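Prostenlow, the long record: anyone else stuck on side two?
Forum: Ambient, Drone and Modern Composition

plirel_tapes wrote:

Evening, everybody. I've had the new Prostenlow album for a couple of weeks now and I've been putting off writing this because I wanted to be fair to it. Some of you will remember me going on and on (sorry!) about the first one, which got me through a very long winter of driving to and from my mother's house. So I came to this one with a lot of goodwill in the bank.

Side one is gorgeous. The opening piece, "Iker," takes its sweet time, and when the bowed bass finally comes up underneath that organ chord I got goosebumps standing at my own kitchen sink. No complaints there. But side two is a single track that sits on one chord for what feels like a whole afternoon, and I keep drifting off to fold towels. I've tried it on headphones, on the big speakers, and in the car. My copy is number 70 out of 2,000, so I'm not about to let it go, but I would love for somebody to talk me into the second half.

A few things I've wondered about, in no special order:

1. Is the low hum under the first few minutes supposed to be there? I hear it on the record and not on the download, or at least not as much of it.

2. Who is singing? The sleeve thanks Sumathi Joseph and Snežana Popescu but doesn't say what either of them did, and there are certainly two voices in there somewhere.

3. Has anyone heard the Trajkovski remix that came with the early orders? Mine didn't have the card in it.
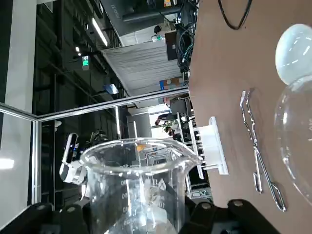
4. Are they playing it live, and if so, do they play all of it?

Thanks for reading, and be kind, I really do love this band.

snezana_k wrote:

Oh, I'm so glad you started this. Snežana Kovačević here, I used to post under another name before the forum moved. Let me take your number 2 first, as it's the one I know something about. Sumathi Joseph is the high voice, the one that comes and goes on "Iker" and then turns up again close to the end of side two. Snežana Popescu (no relation, we just share a name and get each other's mail at festivals) plays the harmonium and sings the lower part. I know this from the booklet in the CD edition, which has proper credits. Why the LP doesn't is beyond me. There was plenty of room on that inner sleeve.

As for side two, I think you're listening for something to happen, and I did the same the first few times. What worked for me was turning it down. Way down, so it's barely louder than the refrigerator. Then the chord starts to move, or my ear does, and those little beats between the harmonium reeds become the tune. I had it on at that volume all through August with the windows open and I got terribly fond of it.

zivko_v wrote:

I'm going to be the grump, with affection. I don't think a record should come with volume instructions. Mirsad Nikolaidis mixed the first album and you could play it at any level in any room and it held together. He isn't on this one, and to my ears that's the whole story. The bass on side two is soft and wide and there's no center to it. It's a lovely chord! I just don't need all of it.

To your number 1, the hum is on my copy too, and a friend's. I took it for a pressing fault and wrote to the label, and they wrote back very nicely that it's the harmonium's blower, left in on purpose. I'm choosing to believe them.

Živko Vidmar (yes, the same one from the old tape trading list, hello to anyone who still has my Plirel bootlegs)

snezana_k wrote:

Živko, you said the very same thing about the last Plirel album and then you bought it twice!

I do hear what you mean about the bass. But I don't agree that it's Mirsad's absence. If you go back to the first album, the quiet track before the end has that same wide, soft bottom to it, and he mixed that. I think it's how they like things when they slow down. The difference is that there it lasted 3 minutes and here you have to live with it.

zivko_v wrote:

Twice because the first copy was warped. Let the record show.

All right, I went and played the quiet track again just now and I'll give you half a point. It's soft, but I can still tell where the bass player is standing. On the new one he could be in the next town.
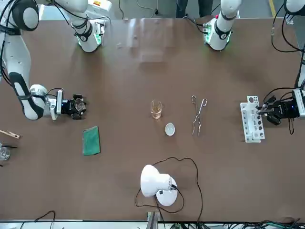
And I'd still say the download is the better version of side two. There's less surface noise to compete with, and on something this quiet that matters more to me than having the big sleeve to look at. I know that's heresy around here.

oldharmonium wrote:

Hello all, long-time reader, and I don't post much. I can help with number 4. I saw them do it in a church hall with maybe 100 chairs set out, and they played the whole of side two with the lights down. A man in front of me fell asleep and I was envious of him for a while, and then somewhere past the middle I noticed I'd stopped thinking about my parking. They opened with it, too, and did "Iker" last, so you came out of that long chord and into the bowed bass with your ears wide open. When I got home I started playing the record in that order, side two first, and I haven't gone back.

No idea about the remix, I'm afraid. I didn't get a card either.

plirel_tapes wrote:

Well, you are all wonderful. I read this through with my coffee this morning and then did what oldharmonium said, side two first, and turned down low like Snežana told me to. I made it all the way! I did fold one towel. But going from that into "Iker" was something else, and I had to sit down for it.

Živko, I'm sorry to say I still hear your point about the bass, and now I can't stop hearing it, so thanks for that. I'm going to dig out the first album tonight and compare.

Still looking for the Trajkovski remix if anybody has the card and doesn't mind telling me what it sounds like. I'd happily trade a tape for a listen.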